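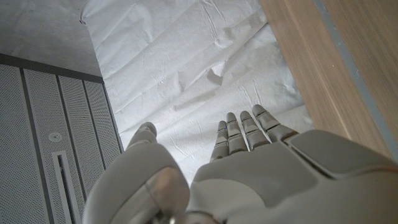
Left hand, palm toward the sheet.

Stostis is looking for a second keyboard player

Stostis is a seven-piece band that plays weddings, engagement parties, the occasional bar mitzvah and, once, the reopening of a carpet showroom. Ehab Kettani sings and plays oud. His sister Hajar runs the rhythm section and, if we are being fair, everything else. We have a first keyboard player, and he is very good. He also refuses to play strings, brass or anything he calls "a button," so we need you.

What the work is. We play 33 dates between May and October, mostly within two hours' drive of Prundach. Most sets run from early evening until the bride's uncles get tired, and the uncles have stamina. You will cover pads, horn parts, string lines and the accordion patch in "Jistenetti," a song we wrote as a joke and now have to play twice a night. We are also recording our second album this fall, and whoever gets the job is on it.
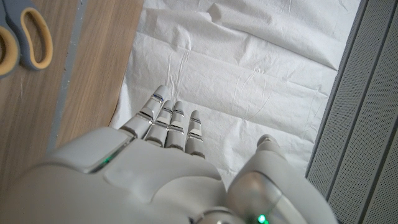 The book has 76 songs in it. About half of the charts are in Ehab's handwriting, so budget some time for that. You don't need to know the repertoire when you start, but you should read a chord chart, follow a singer who adds verses, and be able to move a song down a step when he has a cold. Quarter tones are welcome. If you have never played one on purpose, Hajar will show you how we tune the keyboards.

Pay is $285 a date, plus gas and dinner. Dinner is whatever the guests are having, usually eaten standing up near a loading dock. Rehearsals are paid at $32 an hour and happen above the Mansour bakery, up two flights of stairs with a turn in them that has ended several friendships. Bring your own keyboard – 76 keys is plenty, 88 will have to get around that turn – and a stand that doesn't wobble.

You should have your own transportation, dark clothes without writing on them, and a calm attitude toward set lists. Ours is printed before the show and mostly ignored after the second song. Wedding experience helps. Church, theater pit and cruise ship experience all count, and we have no objection to jazz players who can repeat themselves.

To apply, send two recordings, one fast and one slow, to Hajar Kettani through the contact form on the Stostis page. Phone recordings are fine. Please tell us which months you can't do. Auditions are in April, in the evening, and you will be asked to play "Jistenetti."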